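Ticket: Cut files import at wrong scale and lose inner cut lines after update
Product: Gikero Studio (desktop)
Category: Cut files / SVG import
Opened by: Selma Stoyanova
Assigned to: Kenneth Dela Peña
Opened: July 18, 2019
Status: Closed, workaround supplied, fix pending

Initial report (Selma Stoyanova)

SVG cut files that imported correctly in June now come in too small. The file I need is the Rosales Wreath background, designed at 12 x 12 inches for a scrapbook page. In Gikero Studio it lands on the mat at 9 x 9 inches. If I scale it up by hand, the outer shape is right but the small openings in the leaves don't cut. The blade goes around the outside and stops.

Machine is an Ikari 12-inch cutter, connected by USB. Material is 80 lb white cardstock on a standard grip mat. The blade is two weeks old.

Already tried:
Restarted the program and the cutter.
Downloaded the file again from the Ludum shop.
Imported a different file from the same shop. Same size problem, and the openings are missing there too.
Imported a file from another designer. Size correct, openings correct.

I have a layout due for a design team post and would like to avoid cutting the leaf openings with a craft knife.

Reply 1 (Kenneth Dela Peña)

Thank you for the detail. There are probably two separate faults, so I will take them one at a time.

Size first. An SVG does not always state its dimensions in inches. Many state them in pixels, and the importing program has to assume how many pixels make an inch. Some drawing programs export at 72 per inch, others at 96. A file drawn at 72 and read at 96 arrives at three quarters of its intended size. 12 inches becomes 9, which matches your report.

Please do the following and post the results:
1. Open Preferences, then Import.
2. Note the value shown next to SVG resolution.
3. Select the imported wreath and open the Object Info panel.
4. Note the path count and whether the object is listed as Grouped, Compound or Plain.

Please do not ungroup the object before checking step 4.

Reply 2 (Selma Stoyanova)

SVG resolution: 96
Path count: 183
Object type: Grouped

I don't remember ever changing the resolution setting. Before the update I never opened that panel.

Reply 3 (Kenneth Dela Peña)

The update reset the import preferences to default. The default is 96. Your earlier setting was most likely 72, carried over from an older installation. Set it to 72, delete the wreath from the mat, and import it again. Changing the preference has no effect on objects already placed.

The object type explains the second fault. A wreath with openings should arrive as Compound. When it arrives as Grouped, the program treats the leaf outlines and the openings as separate shapes stacked on each other. With Cut Outer Edge selected, only the outermost line is sent to the cutter.

To convert it:
1. Select the whole wreath.
2. Choose Object, then Make Compound Path.
3. Open the Cut panel and change Cut Outer Edge to Cut All.
4. Turn on the preview. Every line to be cut is drawn in red.

If an opening is not red in the preview, it will not be cut.

Reply 4 (Selma Stoyanova)

Size is fixed. The wreath imports at 12 x 12 with the resolution at 72.

Make Compound Path worked on most of it. In the preview, 16 openings are still gray, all in the lower left cluster. I ran a test on copy paper to be sure and those openings were not cut.

The other designer's file now imports too large with the setting at 72. Do I have to change it back and forth?

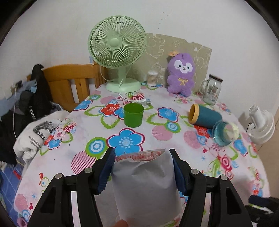 Reply 5 (Kenneth Dela Peña)

Yes, for now. The resolution applies to every import and is not stored per file. If you use both shops often, resize the minority ones after import with the proportions locked: 75 percent for a file that came in too large under 72, or 133.33 percent for one that came in too small under 96. I have logged a request for a resolution prompt at import.

For the gray openings, please check whether the paths are closed. Select one opening, switch to Edit Points, and look for a start point and an end point that do not meet. An open path can't act as a hole in a compound shape and is skipped. It may look closed at normal zoom, so go to at least 800 percent.

Please also attach the SVG exactly as downloaded, before any editing.

Reply 6 (Selma Stoyanova)

Attached: wreath_original.svg

I checked four of the openings at 800 percent. Each one has a gap at the pointed end of the leaf. The gap is very small. I could not see it at all until I zoomed in.

Reply 7 (Kenneth Dela Peña)

Reproduced here with your attachment. The gaps are in the source file. The previous version closed any gap below a set tolerance during import without reporting it. The current version leaves path geometry alone unless told otherwise, so a defect that used to be corrected silently now reaches the mat.

Steps to repair the whole file at once:
1. Undo back to the freshly imported wreath, or import it again.
2. Choose Object, then Release Compound Path if one has been made.
3. Select all. Choose Path, then Close Open Paths.
4. Set the tolerance to 0.004 in. Do not go higher on this file. A larger value joins the tips of neighboring leaves.
5. Choose Object, then Make Compound Path.
6. Set Cut All in the Cut panel and check the preview.
7. Save as a native project file. Re-exporting to SVG is not needed.

On my copy the preview shows every opening in red after step 6. The path count stays at 183. If yours goes down, the tolerance is too high and shapes have been merged.

Reply 8 (Selma Stoyanova)

Followed the steps. Path count still 183, all lines red.

Cut results on 80 lb white cardstock:
First cut, speed 5, force 30, one pass. All openings cut. Two of the narrow leaf tips tore when I lifted the sheet.
Second cut, speed 3, force 30, one pass. Clean, no tearing.

I left the force alone and only lowered the speed. I also peeled the mat away from the paper with the paper face down on the table, which may have helped as much as the speed did.

One more question. I want to back the leaves with patterned paper. Can I make a set of backing pieces slightly larger than the openings without tracing each one?

Reply 9 (Kenneth Dela Peña)

Yes. Duplicate the repaired wreath and work on the copy. Release the compound path, delete the outer outline, select the remaining openings and apply Offset, outward, 0.06 in. Delete the original openings and keep the offset shapes. Where two openings are close together the offsets will overlap. Either weld those into one backing piece or reduce the offset to 0.04 in for that cluster.

Mirror the backing pieces if your patterned paper is single-sided and you are cutting it face down.

Slow is correct for this design. Leaf tips that narrow should be cut at speed 3 or lower on cardstock of that weight.

Reply 10 (Selma Stoyanova)

Offset worked. I used 0.04 for the lower left cluster and 0.06 everywhere else. You can close this.

Resolution notes (Kenneth Dela Peña)

Cause 1: SVG import resolution reset to 96 by the update. Corrected by user in Preferences.
Cause 2: Compound shapes imported as Grouped. Confirmed defect, forwarded to development. Workaround: Make Compound Path and Cut All.
Cause 3: Open paths in the source file, no longer closed on import. Designed behavior, but not mentioned in the release notes. Documentation change requested. Ludum shop informed of the open paths in the wreath file.

Linked requests: resolution prompt at import; warning when an imported file contains open paths.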